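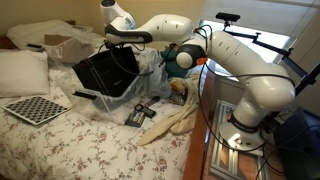
My grandmother kept a bedspread for best, and for seventeen years I believed that nobody was allowed to sleep under it. It came out when the doctor called or when my aunt was over from Coltidham, and then it went back in the chest, smelling of soap. It was white with roses on it, and I thought it the loveliest thing in the house.

I bring this up after reading a column in the Prurncombe parish paper by Imtiaz Weerakoon, who would like us all to give up bedspreads. A duvet and a shake, he says, and you are done. I like Imtiaz's columns very much, and I have cut out more of them than I would care to admit, but I think he is wrong about this one.

A duvet is a fine thing to be under at two in the morning in January. By day, though, it sits there in a heap looking as if somebody has only just got out of it, and a bedroom with a heap in it never quite gets going. A flowered spread — and I do mean flowered, small roses and a bit of green leaf, none of your sensible oatmeal — turns the bed back into a piece of furniture. You can sit on it to put your socks on. You can lay out the ironing. Against a dark wooden headboard, with the blinds letting the morning in, a white one brightens a plain beige room more than any lamp I have bought.

Yes, it takes a few minutes, and yes, you have to walk round to the other side to pull it straight. My friend Anjana Mridha does hers while the kettle boils and has never yet missed her tea. I do mine after breakfast, rather badly, and these days I sleep under it as well.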